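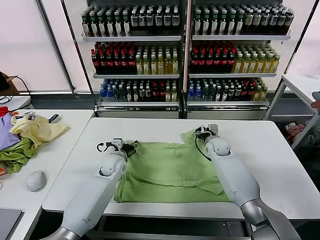

1/ Resolution check-in, folding edition. I said I'd test the "fold everything the same way and your life changes" idea for a full week before making fun of it. The week is up.

2/ Background for anyone new: my sister gave me the Dalsgaard folding booklet for Christmas. 284 pages. On folding. I've read shorter books about wars.

3/ The claim is that you fold a T-shirt in three moves and it stands up in the drawer by itself. Sides in, bottom up, bottom up again. Fine. I've watched people do it and the moves are real.

4/ What the booklet skips is the part where the shirt is a normal shirt. Light green shirt, soft fabric, been through the wash a hundred times. You double the lower part over and you get a thick band at the near side and wrinkles everywhere else. The diagrams have no wrinkles. The diagrams are drawn with a ruler.

5/ Also it wants "a clear, flat surface at hip height." OK, white table, sure. Then where does the rest of the laundry go? On a second table, in a heap, pale yellow on top of bright green with the purple one off to the side. So the system for a small apartment needs two tables.

6/ And the heap table fills up with other stuff, as every flat surface does. There's a computer mouse next to the clothes. I've never once had a laundry table that was only a laundry table and I don't believe the author has either.

7/ Aksel Hafþórsson replied to my last thread to say I should "sort by color first, it's meditative." Aksel, I sorted by color. It took longer than the folding. Then I had a yellow pile with one thing in it.

8/ Numbers, for those who asked. I timed one basket the booklet way: 18 minutes. Same basket, my old way (in half, in half, done): 3 minutes. I'm told it gets faster with practice. So does everything.

9/ Someone asked if the drawer looks better. It does. I'll give them that. I can see every shirt at once and I stopped wearing the same four off the top. That's a real benefit and I was ready to say there wasn't one.

10/ But then you pull one shirt out and the two next to it flop over. By the third day the back half of the drawer was a pile again, just a pile with creases in it.

11/ The booklet's answer is dividers. Of course it is. There's a page for the Clanis drawer inserts right after the chapter about owning less.

12/ Guðlaug Bjarnason says skip the dividers and use a shoebox with the lid off. Tried it. Works about as well as I'd expect the inserts to work, and I already had the shoebox.

13/ Things I think are true after a week: lifting the far corner before you fold gets rid of more creases than smoothing with your palm does. Sleeves first. Folding warm is nicer than folding cold, though I can't prove the shirt cares.

14/ Things I still don't buy: that 16 T-shirts is "the right number." That socks need to rest. That there's a best time of day to fold. Page 90-something says morning – I do laundry at night like a person with a job.

15/ Several of you sent me the folding board, the plastic flip thing. I had one in August. It makes beautiful rectangles out of anything shaped like a medium men's T-shirt. Try a kid's shirt or anything with a hood and get back to me.

16/ So what am I keeping? Shirts standing up in the top drawer, shoebox at the back. Everything else goes back to half and half. Gym stuff doesn't get folded at all, it gets put in a drawer and the drawer gets closed.

17/ Would I tell you to buy the booklet? No. The three moves are on one page and the other pages are about how you should feel while doing them. Borrow it from the library, or from me.

18/ A few people want the same test for fitted sheets. I've tried the corners-in-corners trick more times than I'd like to admit and ended up with a ball every time. If you have a way that works on a deep-pocket queen, with one person, no bed to lay it on, send it and I'll try it this weekend.

19/ Posted 2014-01-06, writing it down so I can't pretend later that I was still doing it in spring.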